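# Can a robot make the toast yet?

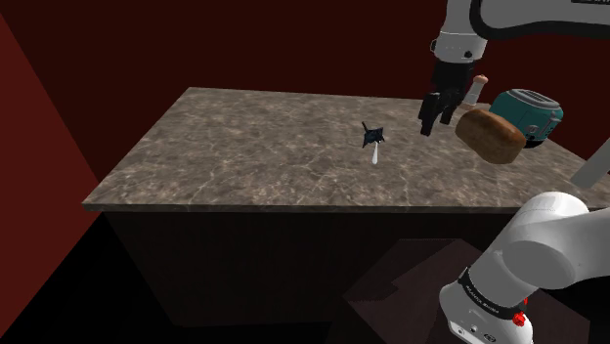

*A simulated kitchen counter with a robot arm, a loaf of bread and a teal toaster.*

Not yet, if you mean any toast, in any kitchen. Some robots can do parts of the job in a kitchen they have practised in.

**Why is it hard?**

Making toast sounds like one job. To a machine it is a long chain of small ones. It must find the bread, pick up a slice, line it up with a slot, let go and press a lever. If the slice is tilted, it catches on the edge of the slot. A person feels this and wiggles it. Many robot hands have very little sense of touch, so the robot may keep pushing.

Bread is also soft. Two hard fingers can squash it. If they squeeze too gently, it falls.

**Why practise on a computer?**

A simulation is a computer model of a place and the things in it. The computer works out what happens when objects touch. A dropped loaf makes no crumbs, and the counter can be put back as it was straight away.

Grethe Hviid and Markos Rallis write practice tasks for a simulated arm at a workshop called Simero. In June they set it a task called "move the loaf". The arm had 50 tries with the loaf in the same place each time, and it managed 44. Then they turned the loaf a little before every try. It managed 2.

The arm had learned one movement very well. It had not learned what a loaf is.

**What can machines do now?**

Robot vacuum cleaners work in many homes. They stay on the floor and do one job. Dishwashers wash plates well, but a person usually loads them. In factories, arms pack boxes all day, often with each item arriving in a known position.

A kitchen is different. Things get moved, and no two kitchens match.

**Words to know**

- **Gripper:** the part of a robot arm that holds things.
- **Wrist:** the joint that turns the gripper.
- **Simulation:** a computer model used for testing or practice.

*Written by Dorothy Nuttall for the Sumdale science pages, March 2025*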